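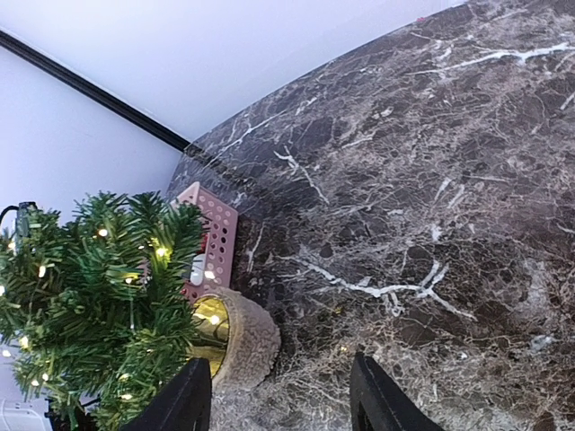
*A dark marble pattern with thin white and gray veins.*

# How Does Marble Get Its Stripes?

Marble is a kind of rock. People have used it for floors, statues, steps, sinks and tabletops for thousands of years. It can be white, black, green, pink, brown or gray, and a lot of it has thin wiggly lines running through it. Those lines are called veins. They have nothing to do with the veins in your arm, except that they branch in a similar way.

## It starts with shells

Most marble starts out as a different rock called limestone, and a lot of limestone starts out in the sea.

Many sea animals, such as clams, snails and corals, build hard parts out of a mineral called calcite, or out of one very much like it. When the animals die, the hard parts sink and break into bits. The bits pile up on the sea floor as a pale mud. More mud lands on top, year after year, and the layers at the bottom get squashed. Water is pushed out, the grains stick together, and after a very long time the mud has turned into limestone.

If you look closely at a piece of limestone you can sometimes find a whole shell in it. That is a fossil.

## Heat and squeezing

The ground under your feet is made of huge slabs of rock called plates. They move very slowly. A plate that travels 5 centimeters in a year needs 20 years to move 100 centimeters, or one meter. That may be less than the width of your bed plus the rug next to it, and it takes longer than you have been alive.

Slow as they are, plates are very strong. When two of them push together, rock at the edges gets folded and shoved down deep, where it is hot. Limestone that ends up down there is cooked and squeezed at the same time. It doesn't melt. It stays solid, but the tiny calcite crystals in it grow and lock together like puzzle pieces. The shells and fossils usually disappear, because their crystals have been rebuilt into new ones.

The new rock is marble. A rock that has been changed like this is called a **metamorphic** rock. "Metamorphic" comes from Greek words that mean a change of shape. It is the same idea as metamorphosis, when a caterpillar turns into a butterfly.

Limestone can also be cooked by magma, the hot melted rock underground. If magma pushes up next to limestone, the limestone close to it can turn to marble while the limestone farther away stays as it was.

## Where the colors come from

Pure calcite makes white marble. To get other colors, something else has to be mixed in.

| Color | What is often in the rock |
|---|---|
| White | Almost nothing but calcite |
| Gray or black | Carbon from things that lived long ago |
| Red, pink or yellow | Iron, which is also what makes rust |
| Green | A mineral called serpentine |

Brown marble often has iron in it as well, mixed with bits of clay.

## Where the veins come from

There are 2 main ways to get a vein.

The first way is from dirt. The sea mud was never perfectly clean. Rivers washed clay, sand and iron into it, and these settled in thin layers between the layers of shell bits. When the rock was squeezed, the dirty layers got bent and stretched until they looked like swirls. You can try this with modeling clay. Stack a few flat sheets of different colors, push the stack in from both ends, and ask an adult to cut through the middle. The cut side will show wavy lines.

The second way is from cracks. When rock is pushed hard enough, it cracks. Hot water moves through the cracks, carrying minerals that have dissolved in it, much as sugar dissolves in a drink. Over time the minerals come out of the water and fill the crack. If the filling is white calcite and the rock is dark, you get a pale line on a dark background. Cracks tend to split as they go, so the veins fork too, and some get very thin before they stop.

One block of marble can have both kinds. Masons – people who cut and shape stone – look at the veins before they saw a block, as a vein can be a weak place where the stone might split.

## Getting it out of the ground

A place where stone is dug out is called a quarry. Workers used to drill a row of holes in the rock, hammer wooden wedges into them and pour water on the wood. The wood swelled up and split the stone. Today most marble is cut with a long wire that has tiny diamonds along it. The wire goes around in a loop like the chain on a bicycle, and water is sprayed on it to keep it cool.

The big blocks go to a factory where saws cut them into flat slabs. A fresh slab looks dull. It is rubbed with rough pads and then with smoother and smoother ones. The smoother the surface gets, the more evenly light bounces off it, and the deeper the colors look. This is called polishing. A glossy surface makes pale veins easy to see against a dark color.

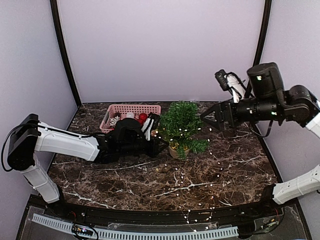 A reader in Prondport wrote to ask whether every tabletop with veins on it is real marble, as the one in the kitchen at home doesn't feel cold.

No, many are not. Marble is heavy and costs a lot, so factories also make other materials with a marble pattern. Some are printed sheets glued to a board. Some are crushed stone mixed with a kind of glue. Tiles can be printed too. They can look so much like stone that you have to check in other ways:

- **Touch.** Real stone often feels cool, as it carries heat away from your hand quickly.
- **Edges.** In real marble, a vein on top usually carries on down the side. A printed pattern may stop at the edge.
- **Repeats.** Look for the same forked vein in two places. A printer can make the same vein again and again, and nature doesn't.

Scientists have one more test. A drop of weak acid on marble makes it fizz, because the acid breaks up the calcite and lets out a gas called carbon dioxide. Don't try it on a table at home. Even lemon juice can leave a dull mark on marble that won't wipe off.

## Words to know

**Calcite** – the mineral that most marble is made of.

**Limestone** – a rock that often forms from shells and other hard parts of sea animals.

**Metamorphic rock** – rock changed by heat, squeezing or both.

**Quarry** – a place where stone is cut out of the ground.

**Vein** – a line of different color running through a rock.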